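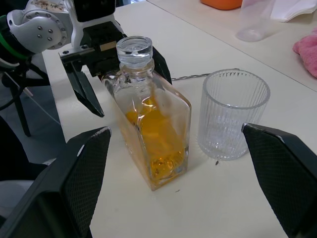
Vakach sells and rents glassware for the bar and the table. We started with decanters, and they are still most of what we do. Customers usually come in asking for a whole set, and we usually suggest they begin with one good bottle and a pair of tumblers and add to it later. A square decanter with flat sides and rounded shoulders, like the one standing on the white table, takes up less room on a shelf than a round one and is easy to line up with others. The short neck and thick stopper are typical of the style. The tumbler next to it is a wide one with fine vertical ribs, a shape we sell more of than any other.

The business was set up by Atieno Mwakalinga, who had spent years buying tableware for hotels and had a garage full of samples by the end of it. The first stock list was 200 pieces, typed on both sides of one sheet. Today the list runs to 609 items, including replacement stoppers, trays, pourers and the neck chains that hold a label. We have a staff of 8 and one building, with the shop in front and the storeroom, wash room and packing benches in back.

What we sell

Our own selection is grouped under three names. Gonder is the everyday line: plain and ribbed tumblers, water glasses and a one-liter pitcher. Sarıgül is the decanter line, in square, round and ship's shapes, all clear glass. Joster covers the extras, mostly trays, coasters, chains and labels. Everything in the three lines can be bought as single pieces. If you break one glass out of a set, you can replace that glass without buying the set again. When a shape is discontinued we hold back a shelf of it for replacements, and we note on the product page when that shelf is getting low.

We also buy and resell older pieces. These are sold as they are, with chips, scratches and cloudy spots listed on the tag. We do not grind down chipped rims, and we do not sell chipped pieces for drinking. They go on the display shelf at a lower price and people use them for flowers or pens.

Stoppers

Stoppers get their own section because half of our mail is about them. On an older decanter the stopper was often ground to fit its own bottle, and one from another bottle of the same model may sit too high or rock. If you have lost yours, measure the inside of the neck at the top and again a half inch down, and send us both numbers. Better still, send the bottle. We keep drawers of loose stoppers sorted by width and will try them by hand. There is no charge for trying, only for the stopper and the return postage.

If a stopper is stuck, do not tap it with metal. Put a drop of cooking oil around the joint, leave it overnight and turn it gently the next day. If it still won't move, bring it in.

Rentals

We rent glassware for weddings, tastings, photo shoots and stage productions. The smallest rental order is 8 glasses of one shape. Crates are packed with dividers and should come back in the same dividers. Glasses can be returned rinsed; we do the proper washing here. Decanters should be emptied before they travel. November and December fill up early, so please write as soon as you have a date, even if the guest count isn't settled.

Breakage is charged at the shelf price of the piece, and the price list is in the crate.

Packing and shipping

Bottles and stoppers are wrapped separately and never shipped one inside the other. Tumblers go upright, each in its own cell. We use paper and cardboard throughout and reuse clean boxes, so your order may arrive in a carton with another company's name on it. Please check everything when it arrives and keep the box until you have done so.

Visiting

The shop opens at 10 in the morning and closes at 5. You are welcome to pick things up. Parking is behind the building, and the back door has a ramp and a bell. Ring it if you are dropping off crates.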